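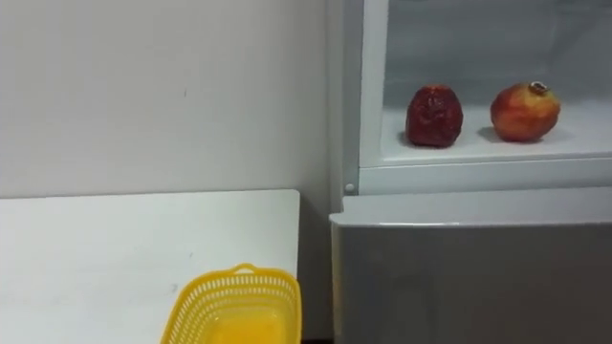
Chapter 5
Cold Storage at Home: What the Refrigerator Does Not Fix

Most of us trust the refrigerator more than it deserves. Fruit goes in, the door shuts, and we assume the clock has stopped. It hasn't. Cold slows the loss of water and the growth of mold, but it does not end either one, and it cannot repair fruit that was poor when it was bought.

Pomegranates are a good test of our habits. Their thick skin is often said to keep them sound for months. Perhaps – but under whose conditions? A packing house controls its humidity. A kitchen shelf does not. Kyrylo Symonenko's household survey in Plidport, carried out one September, asked 212 families how long they kept whole fruit cold. Few had written down a date, so the answers were mostly guesses, and we should treat them that way.

Looks are weak evidence too. A wrinkled skin may cover sound seeds, and a bright one may hide rot. In this chapter we will weigh, cut open and compare fruit before accepting any storage chart, including the one in Table 5.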